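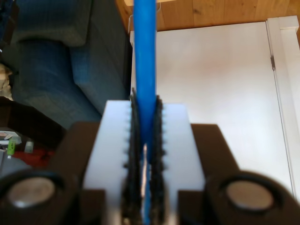

Issue 6, page 3

Participant safety check: the Muñoz forgiveness weekend at Trastcombe

Checked 25 February 2024 by Marleny Cabrera, with Efraín Marulanda sitting in on the paperwork part. Comments are mine unless marked. A "yes" means I saw it or was handed it. If somebody told me it was so, I wrote "told".

Before sign-up

1. Is it plain what the course claims to do?
Partly. The flyer promises "a lighter heart by Sunday lunch". I asked Damián Yáñez, who leads the weekend, what happens to people whose hearts are the same weight by Sunday lunch. He said they usually need the next level. The next level costs more. I would take the line off the flyer.

2. Is the full price given up front?
No. The fee is $305 and the flyer says so, but the workbook and the follow-up call are extra and you find that out at the desk. Fix before the July intake.

3. Are people told it is not a substitute for treatment?
Yes, in small type on the back of the form. Needs to move to the front, above the signature. Anybody who has been through a bad patch knows you don't turn the form over.

4. Does somebody ask about recent loss, medication or past crisis?
Told. Damián says he "gets a feeling for it" on the phone. A feeling isn't a question. Roxana Palomino has a one-page intake form she used at Itesley for years and is happy to lend it.

5. Refunds?
Yes, up to the first morning. After that, none. I've marked this as a concern. The first morning is exactly when a person would work out it isn't for them.

The room

6. Exits clear and marked?
Yes, both doors. The side door sticks a little at the bottom and wants planing.

7. Is there a quiet spot to step out to?
No. There's a hallway with the coat racks, and the people running the kitchen come through it with trays. If you ask a group to write a letter to the person who hurt them most, somebody is going to need a chair and a shut door. The small office would do.

8. Can a person leave without crossing the circle?
No. The chairs go right up to the wall on the door side. Damián said the closed circle is "part of the container". I said it was part of a fire problem. We left a gap.

9. Candles?
Two used in the closing ritual, in glass, on a tray. Fine. The paper-burning exercise is not fine indoors and I've said no to it. A shredder would let go of the past just as well.

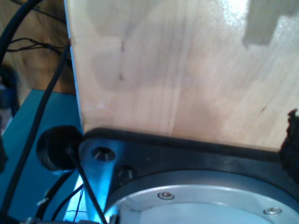 10. Heat, water, toilets?
Yes to all. The heater ticks loudly, which was called "a mindfulness opportunity" while I was there. Have it looked at.

The exercises

11. Is every exercise optional, and is that said out loud?
Told, then seen, sort of. The words were "nothing is compulsory, but notice what your resistance is telling you". That takes back with the second half what it gives with the first. Please cut after "compulsory".

12. Are people pushed to forgive anyone in particular?
This is my main worry. The Saturday afternoon script has each person name someone and forgive them in front of the group. I have no quarrel with forgiving. I've done some of it and it did me good, though it took more than a weekend. But there are people you can stop being angry at from a safe distance and never ring again, and the script doesn't leave room for that. It also assumes the thing is over. For a person still living with it, being told that holding on is what makes them unhappy could do real harm.
Comment from Efraín: "I think Marleny is being hard on it. My wife came home calmer than I've seen her in years." Noted, and I'm glad for her. I'd still change the script.

13. Eye-gazing and touch?
Eye-gazing, three minutes, in pairs. Consent is asked for the hugging but not for the gazing. Ask for both. Let people pick their own partner.

14. Is anyone asked to throw out medicine, cut off family or quit a job?
No, and I asked four different ways. Credit where it's due.

15. Is what's shared kept private?
Told. Nothing in writing. The testimonials on the noticeboard at Clovham have first names and a good deal of detail, and when I asked to see signed permission, one of them had it.

After the weekend

16. Does somebody call people in the week after?
Only those who paid for the follow-up. I don't like that at all. A short call to everyone, no selling in it.

17. Is there a list of local counsellors and a crisis line to hand out?
Yes, but the counselling office listed in Itesley has moved. Marleny Sotelo has the new address.

18. Are results checked?
There is a feedback form. It's filled in on Sunday right after the singing, when you could get a good score for the parking. Send it again a month later and I'll take more notice of the answers.

Outcome

Passed with conditions. Items 4, 7, 12 and 16 to be done before any new booking is taken. Items 2, 3 and 15 by the July intake. The rest when somebody gets to it, though the heater would please me personally.

Damián has asked for item 12 to be looked at again by someone "more open to the work". Roxana has agreed to sit through the Saturday afternoon, and she'll add her comments under mine.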